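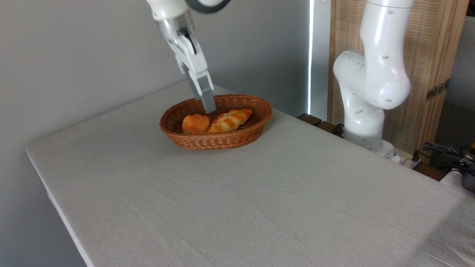
Grernwood Publishes Practice Guide for Robot Arms on Shared Tabletops

SKUSTITBY, September – Grernwood today released its practice guide for laboratories and small workshops that run robot arms over tables where people also work. The guide covers the layout of the table, the handling of food and other soft goods, cable routing, and the records to be kept for each trial. It is available at no charge to research groups, schools and equipment suppliers.

The guide applies to stations with one or two arms mounted on or beside a single table. It was drafted over 12 months and tested at the Skamura laboratory, where operators worked through everyday handling tasks with bread, baskets, cups and folded cloth.

"Existing rules for factory cells assume a fence, a fixed product and a trained crew," said Ming-te Lui, who directs the standards program at Grernwood. "A station that picks up a bread roll in the morning and a towel in the afternoon needs its own instructions, written so that a new operator can follow them on the first day."

Under the guide, only the items named in the task sheet may be on the table when a trial begins. Where two arms share a table, the arm not in use must be parked clear of the working area and its position entered in the log. Power strips and loose cables are to be kept outside the reach of both arms. Operators must confirm that the stop button is within reach before motion is enabled, and again after any change of operator.

A separate chapter deals with food items. Fingers that touch food must be cleaned between sessions, and food used in trials may not be eaten afterward. Grip force is to be set at the lowest value that holds the item, starting from a written default. Containers such as baskets and trays must be checked for sharp or broken edges before use.

During the test period, 92 of 100 reviewed trial records met the full reporting requirements. The remaining records lacked either the operator's initials or the parked position of the second arm, and the log form has been revised to place both fields on the first line.

Sites that adopt the guide may request a review visit lasting up to 2 days. Comments on the current edition are being accepted in writing and will be considered for the next revision. A companion checklist for instructors, prepared with the Tu training program, will follow.

About Grernwood

Grernwood develops practice guides and training materials for the safe use of automated equipment in laboratories, classrooms and small workshops.

Media contact: Office of Communications, Grernwood, Skustitby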